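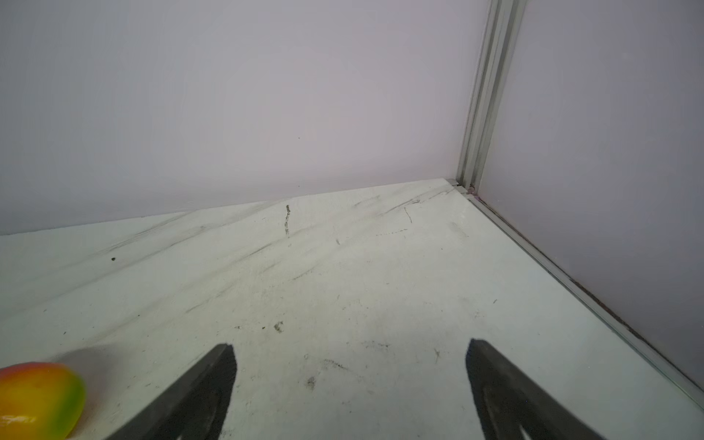 Zivix work table — used, from the Clarar studio clearout

Table with walls on the back and side, silver slotted aluminum rails, pale lavender-gray panels. Top is white. Sold as it stands. It's been worked on hard so expect streaks, scuffs, a couple short scratches and a bit of grime along the rail by the wall. Most of it should wipe off, we havent tried anything stronger than dish soap.

Marble-pattern top cover goes with it. White with gray veining, lays flat over the plain top. Worth using if you shoot food or small props.

Price 397 for table, walls and cover. Pickup only, bring 2 people — rails are heavier than they look.

We use cookies to remember your basket and see which pages get read. Accept all / Manage settings

Racks and baskets
Two-tier white mesh rack, screws to the side wall. Slanted fronts so you can reach in. The wire-grid basket hangs off the crossbar at the back and comes off for cleaning. Sold as a pair, ask Nazar Yatsenko for the price if you only want those.

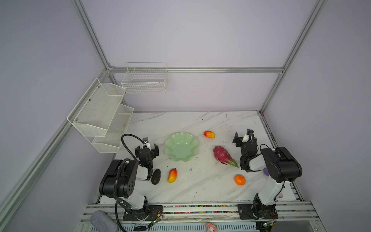 Marble-pattern top with the mesh rack, hanging basket and fruit.

Fruit set and dish
Fukora display fruit. Dragon fruit, mangoes, tangerine, red pear. Light, dont leave in direct sun, the pinks go first. Dust with a soft brush, no sprays.

The dish is mint green with a wavy rim, glossy. Hand wash. Goes with the fruit, we wont split them. 4 sets left at time of writing.
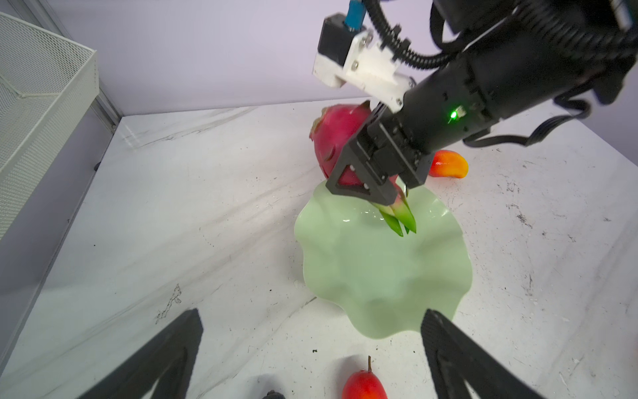 Dragon fruit over the mint wavy-rim dish.

Delivery on fruit sets only, free on orders over 200. Returns to Vasylyna Harasym at the front desk, in orignal box please. Tables are final sale.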